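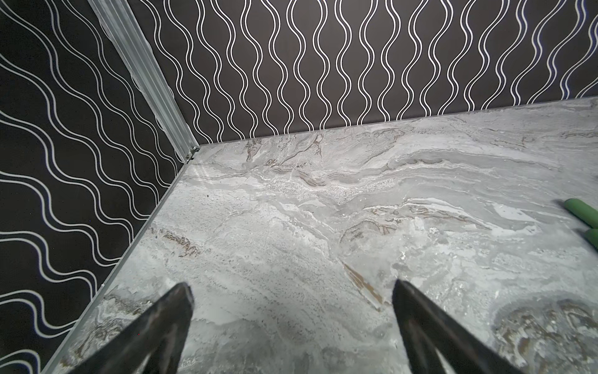 Filed under: Home Robots, Chores, Gallery

Can a machine tidy up a desk yet? I get asked this at just about every family dinner (usually by somebody holding a dish towel and looking at me funny), so I've started putting my answers here, in pictures, where people can scroll past them if they like.

I picked markers this time. They roll, they're skinny, the caps go missing, and every house and every shop counter I know has a pile of them. My friend Noemí Quintero runs the front desk at a frame shop and she'd pay good money for something that picks up pens after closing. She gave me a price, too: 70 dollars, and not a penny more!

We use cookies to remember your settings. Accept | Manage choices

So, grabbing. A marker lying flat gives a gripper very little to get hold of, and once you've got it you still have to keep it straight enough to put it somewhere useful. My nephew learned that one at age 2, with a lot of yelling.
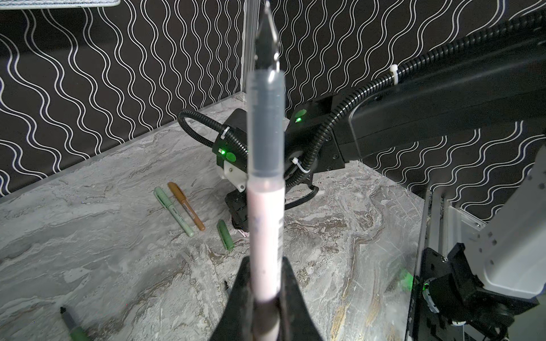 Pink marker, cap up, between the fingers. More of them waiting on the table behind.

I love this kind of grip. It's a plain little pinch and I could look at it all day. Su-bin Ok thinks I'm too easily impressed, and she has a point, because picking up one pen is a long way from clearing a whole table. You need to find the next one, and the one after that, and then the cap that wandered off on its own.

Two arms should help a lot with that part. Think how you cap a pen yourself: one hand holds, the other hand pushes, and you're probably talking on the phone the whole time.

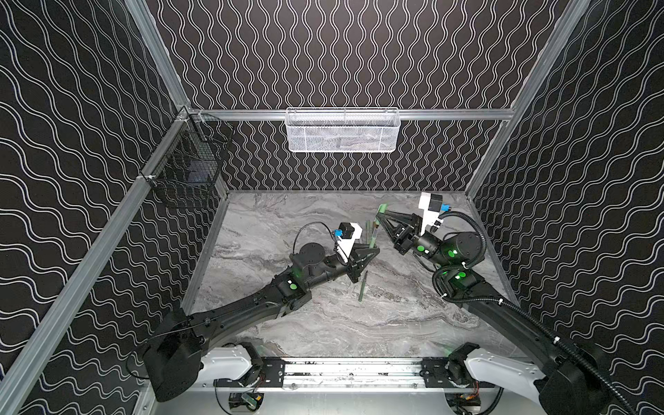 Laundry is the one everybody really wants, of course, and I'm a lot gloomier about laundry. A marker keeps its shape when you grab it. A T-shirt turns into a different thing every time you touch it, and fitted sheets, well, I can't fold those either. If you made me bet, I'd say pens and cutlery first, towels next, and Noemí gets her closing-time helper well before I get out of doing sheets on Thursday.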